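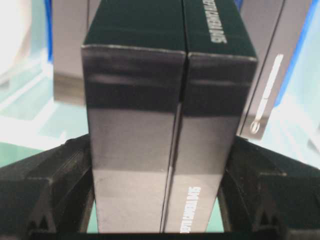
The claim was that the arms knew when they had picked up too much. I had read it in the draft on the train to Cirnavham, and I had written "how?" in the margin twice before we cleared the tunnel.

I was there for Skasa, who were thinking of buying the method from Zodatix and wanted someone disagreeable to look at it first. I had been disagreeable for them before, over the Maruyama trial, and they had been pleased with how much money I saved them.

"It's a pause," the lead engineer said. She had a cold and kept a roll of paper towels under her arm. "The fingers close, and if the width is off, the arm waits and asks itself again."

"Asks itself what?"

"Whether it wants to go on."

I said I would prefer a sentence without the word "wants" in it. She blew her nose and gave me one. The model made five guesses about the next move, and if the guesses disagreed, the arm held still until they agreed. On paper this had taken the failure rate on black boxes from 51 percent to three. I don't like drops like that. In my experience a drop like that means somebody moved the lamp.

"Did you move the lamp?" I asked.

"In February," she said. "Before either set of runs."

I asked to see the log anyway. The lamp was in it, with a date and initials.

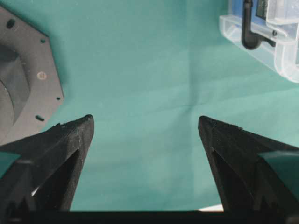
*Open fingers over the teal cloth.*

So I asked for the thing people hate to be asked for. I wanted it run without the pause, same cloth, same bin, same boxes, and I wanted to choose where the boxes went. She let me. I put them down badly, the way my son puts away shoes.

Without the pause, it was a poor worker. It took hold of boxes in pairs and carried on as if nothing had happened. I felt better than I had all day.

Then she switched the pause back on and went to find more paper towels, and I was left alone with it.

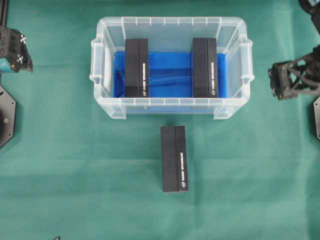 I put the boxes down worse. The arm came over, closed, and stopped. I looked at the clock on the wall, then at the screen, where the guesses were spread out like the fingers of a hand. They drew together. The arm let go and tried again from the side.

It was a small sample. I wrote that down first. I wrote that the boxes were all of one kind, that a longer wait will make almost anything look careful, and that the paper compared a slow arm with a fast one and called the difference judgment. All of this was true, and Skasa would be glad to have it.

"Well?" she said from the door.

"You need a control that waits and doesn't think," I said. "The same delay, with no guesses."

"We ran one."

"It isn't in the draft."

"It was dull. It did as badly as the fast one."

I turned back a page and crossed out a line. Then I asked her for the files, all of them, and whether there was a later train.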